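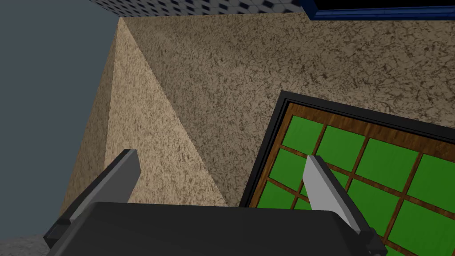 Library and Information Practice | Working papers | Lending

December
Vibeke Damgaard, Halima Nwosu and Kosmas Politis

4. Reminder wording and late returns

4.1 Setting and records

The lending records were taken from the seven branches of the Retamal public library service. All branches use the Skudero circulation system, which stores the due date, the return date and the text of every notice sent to the borrower. Loans between branches were left out, as the return date in those cases is the date on which the item reaches its home branch and may fall several days after the borrower has handed it in. Reference items, audio sets and loans to schools were also left out. After these steps 1,788 loans remained.

Each loan was matched to one reminder, sent by email on the morning three days before the item fell due. Two versions of the text were in use over the period. The older version gave the title, the due date and the daily charge. The newer version gave the title, the due date and the opening hours of the branch from which the item had been borrowed, and left the charge to a linked page. The newer text was sent for 789 of the loans. Which version a borrower received depended on the branch and on the date of the loan, so the assignment was not random. This limits what can be said about cause, and we return to the point in 4.3.

4.2 Definition of a late return

A loan was counted as late if the item was checked in after the close of the due day. Items left in a drop box overnight are backdated by staff at six of the branches. At the harbour branch they are not, and a book posted through the box in the evening is entered under the following morning. We moved the harbour returns back by one opening day where the check-in time fell before ten o'clock. Results with and without this change are plotted in Figure 3 of the full report, and the two lines differ visibly only in the summer weeks.

Renewals raised a further question. A borrower who renews on the due day has responded to the reminder but has not returned the item. We treated the first due date as closed by the renewal and did not follow the second. Lobo, in her study of the Zitier branches, took the other course and followed every loan to its final return. Her late rates are therefore not directly comparable with ours.

4.3 Results

Of the loans for which the newer text was sent, 118 were returned late. The rate was lower than that for the older text in five of the branches and slightly higher in the remaining two. Both of these are small and have short opening hours, and neither is open in the evening. It may be that a list of opening hours is of little help where the hours themselves are the difficulty, but the records hold nothing on why an item came back late, and no borrowers were interviewed.

Type of material made a larger difference than wording. Children's picture books were late more often than adult fiction under both texts. Cookery and travel books were late least often. Part of this is likely to come from the number of items on one card, as families borrow in larger batches and return them together. When loans were grouped by card, the gap between picture books and fiction narrowed but did not close.

The change of text at the two largest branches fell in the same month as a change in the renewal page, which was moved to the front of the account screen. We cannot separate the two effects at these branches. Leaving them out reduces the difference between the texts and widens the range of uncertainty considerably.

Related items
Damgaard and Nwosu: Drop boxes and the dating of returns
Hema Lobo: Following renewed loans in the Zitier branches
Vasiliki Balaskas: Charges, notices and fairness (Etik)
Kosmas Politis: Notes on exporting loan tables from Skudero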